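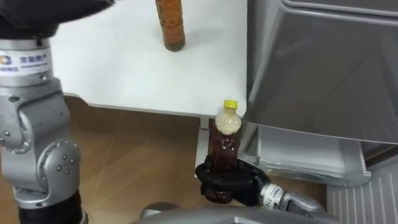 Imtiaz Pramanik thinks we should stop correcting the wrist mid-episode and just restart, because the policy learns the correction as part of the move. I've gone along with it for the bottle task.

3/10/22

Remote control on Imata, right arm, bottle grasp and hold upright. 40 episodes recorded, 23 kept. Most of the dropped ones were wrist corrections, plus a few where I closed the fingers before the palm was up against the plastic.

Grip low on the bottle. Higher up it tips when the forearm rolls. Left arm stays parked, no commands sent, but its joint angles still go in the log.

Lag on the hand was worse after lunch. Restarted the Clemen bridge and it went back to normal. Didn't find the cause.

Set total is now 759. Imtiaz wants the old episodes checked for the same wrist thing before anyone trains on them. I'll start with the November ones. Copy is on Erdős, not yet on Endia.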